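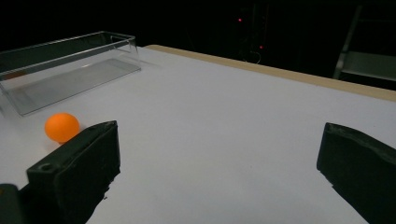

White tabletop, clear plastic box.

10/04/2018
by Maribel Alvarado

My mother-in-law believes in putting things away. I believe in knowing where things are, and for eleven months of marriage I thought these were the same belief.

Then Réka came to stay for 6 nights in February, while her own kitchen was being redone, and she put our apartment away. She did it kindly and mostly before breakfast. By the second morning the scissors had moved in with the tea towels. The stamps were in the freezer door, in a bag, with the good batteries. I asked about the stamps and she said they curl.

I don't want to sound ungrateful. The hall closet has never looked better, and I can now open it without standing to one side. But I lost my passport, my tax folder and the one pen I like, and every time I asked, she said "it's where it belongs" and went back to her crossword.

My friend Ruth Ospina says every household has one filer and one piler, and that the filer always wins because the piler can't find the evidence. Ruth is a piler. She once paid the same dentist bill 2 times, months apart, and the dentist sent her a calendar.

I did try to meet Réka halfway. I bought a label maker, a Dirko, and spent a whole evening on the spice shelf. I got as far as "cumin" and "maybe cumin" before the tape ran out. A refill costs nearly as much as the machine, so the rest of the shelf goes by smell.

The passport was in the piano bench, under some Schumann. The tax folder was in with the cookbooks - filed, I think, under T. The pen is still out there somewhere.

She has her new kitchen now and we went over to admire it. Long drawers, soft hinges, everything behind a door. I asked where I could find a glass and she had to open four of them before she got one. I said nothing. I drank my water very slowly.

14 comments
Shared 37 times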